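Vultlow sorting bench, notebook
December 2022
Mixed basket into three boxes, bench layout and category notes 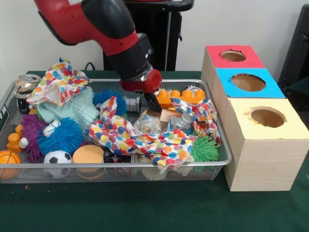 Wire basket on the green cloth, boxes along the right side.

Purpose of this entry: write down the sorting rules as they now stand, so that Thabiso Shabalala and I stop filing the same item in different places.

Layout. Dark green tablecloth over the full bench. Basket in the middle, three wooden boxes in a row against its right side. I tried the boxes across the front in May and went back to the side row. With the boxes in front, the reach over the rim is longer and the cloth bunches up. The side row stays until someone has a better argument.

Box order, counted from the wall end:
Box 1 - toys
Box 2 - textiles
Box 3 - cans and bottles

Basket contents are mixed on purpose. Toys, cloths, cans and bottles go in together with no layering. The basket is wide and shallow, so most items show at least part of themselves, but anything under a cloth is effectively lost until the cloth comes off. In this fill the polka dot cloth is bunched on top of the teal one, and an orange item shows at the side of the teal. Rule: textiles on top come out first, one at a time, lifted from the peak. Do not drag a cloth toward the rim. Fuzzy fabric picks up the spiky rubber toys and carries them along, and then a toy lands in Box 2 and has to be logged as a misfile.

Spiky rubber toys. All of these are Box 1, whatever the shape. Thabiso had been treating the plain round kind as a separate class from the ones with eyes and other added parts. Agreed to drop the distinction. The blue balls and the long purple one all go to the same place.

Cans. Upright cans are easy. Cans on their side under other items are the slow ones, and a worn label makes no difference to the category. Any metallic cylinder that cannot be identified from what is showing stays in the basket until it is uncovered. No guessing from the end cap.

Trial sheet 2402, previous fill: 11 misfiles. Almost all were textiles with something caught in them. Two were bottles put in Box 1, both small, both colored plastic. Added a line to the sheet: a bottle is a bottle even if it came from a toy set.

Differences from the Trutudthorpe bench. They use the Cillano sheet, which has a fourth category for "other." We do not. If an item fits none of the three boxes it should not have been put in the basket, and the fault is in the fill, so it gets noted under fill errors and left out of the sort count. Their totals and ours are therefore not comparable without removing that column. I have written to Kruger to ask for the raw sheets.

Open items
- Teal cloth sheds. Check basket mesh for fibers after each fill, brush out if needed.
- Boxes need numbers on the inside face as well as the outside.
- Decide whether a cloth with a toy caught in it counts as one misfile or two. Thabiso says one. I have been writing two - sheet 2402 is scored my way and would need redoing.
- Spare tablecloth is in the lower drawer, same green.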